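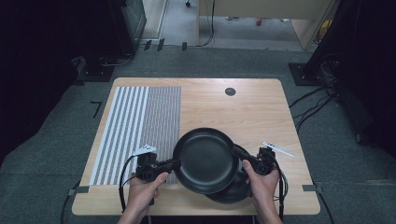

Letay Shiferaw writes that the Tritard study guide to Macbeth got her class through the banquet chapter in two lessons, and asks whether the essay plans may be copied for a whole year group. They may, under the department license.

Tritard Study Guide: Macbeth
Paperback, 456 pages. Second edition, edited by Hawi Wako.
Published by Prenthorpe. Updated 2020-01-06.

The guide covers the full play in the order of the acts. Each scene has a plain summary, a glossary and a short section on meter and imagery. Line numbers follow the Nolell school text - users of other editions should expect small differences in the prose scenes.
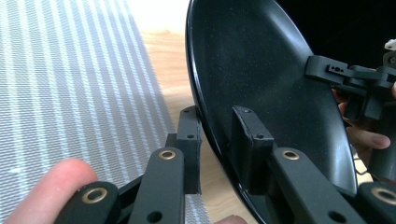 Black dish, tilted, with gripper.

Contents
Scene notes and glossary (1,332 entries)
Character profiles, with key quotations
Context: kingship, witchcraft, the Jacobean stage
12 essay plans, 3 of them on Lady Macbeth
Index of themes

Essay plans give a thesis, paragraph topics and suggested evidence. They are not model answers, and no full essays are printed. The context chapter is limited to material that can be tied to a passage in the play -
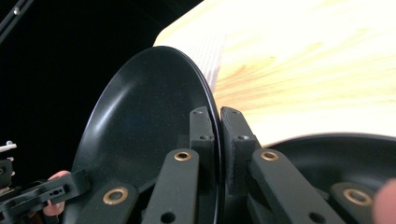

general biography of Shakespeare is left to the companion volume, due in October.

Binding: sewn. Also supplied as a PDF for single users or departments. School orders are handled by Sitthichai.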